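**Oatmeal** is a hot cereal made by cooking oats in water or milk, and I've eaten it nearly every morning of my grown-up life, so I volunteered to write this entry for our little kitchen wiki. I've tried to keep it to what's useful. Correct me if you know better!

## The grain

Oats grow best where summers are cool and damp, which is why you hear so much about them in Scotland, Scandinavia and Canada. The grain comes off the field in a tough hull. Once that's gone you've got a groat, the whole kernel, and everything on the store shelf starts as one of those. Most groats get steamed before anything else happens to them — oats are fatty for a cereal grain, and the heat stops the fat from turning bitter in storage.

## Types of oats

**Steel-cut** oats (Irish oats, pinhead oats) are groats chopped into bits. They're chewy and they take the longest, usually half an hour on low heat. These are my favorite and I'll try not to be a pest about it.

**Scottish** oats are stone-ground into a rough meal. You get a smoother, thicker bowl, closer to what older cookbooks call porridge.

**Rolled** oats are steamed and pressed flat. The thick-cut kind holds its shape better and the thin kind goes soft in five minutes, so check the label if you care about that (I do, I've been burned). Granola, cookies and crisp toppings nearly always want rolled.

**Instant** oats are cooked, dried and rolled very thin. They're fine in a tent. My friend Finn Sauerland has them at his desk every day with peanut butter stirred in and seems perfectly happy.
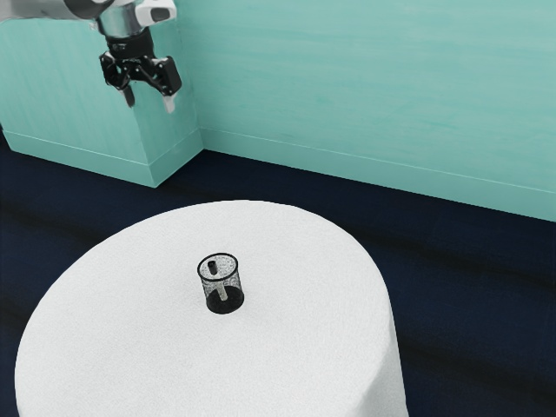
## Cooking

For rolled oats I use one part oats to two parts liquid, and for steel-cut I go one to four, or a bit less if I want to be able to stand a spoon in it. Half milk and half water is a nice middle road. All milk is lovely but it catches on the bottom of the pan, and then you're scrubbing.

People fight over when to salt. I put a good pinch in at the start and I've never had the trouble that some cooks warn about, where the oats supposedly stay hard. Add it at the end if you like, just don't skip it! Oatmeal without salt tastes like wet paper, and no amount of brown sugar will save it.

Toasting is worth the extra pan. Melt a little butter, tip in the dry oats, and stir for a few minutes till it smells like popcorn, then add your liquid (stand back, it spits). I did this by accident one April, when I forgot the water, and I've done it on purpose ever since.

## Soaking and overnight oats

Rolled oats left in milk or yogurt in the fridge will be soft by morning with no cooking at all. Six hours is enough. Steel-cut oats can be soaked too, though they stay pretty chewy, so I bring mine to a boil at night, put the lid on, switch off the stove and go to bed. If your kitchen runs warm, let the pot cool a little and put it in the fridge instead.

## Savory bowls

Sweet toppings get all the attention, but oats were eaten with broth, onions and meat scraps for a very long time. Try a fried egg and soy sauce, or sharp cheddar and black pepper. Leftovers set firm in a loaf pan, and you can slice and fry them the next day — great with bacon.

## Storage

Rolled oats keep for months in a sealed jar in a dark cupboard. Sniff before you cook: a smell like old paint means the fat has gone off. Cooked oatmeal lasts four days or so in the fridge and loosens up again with a splash of milk.

*Last edited 2019-06-25.*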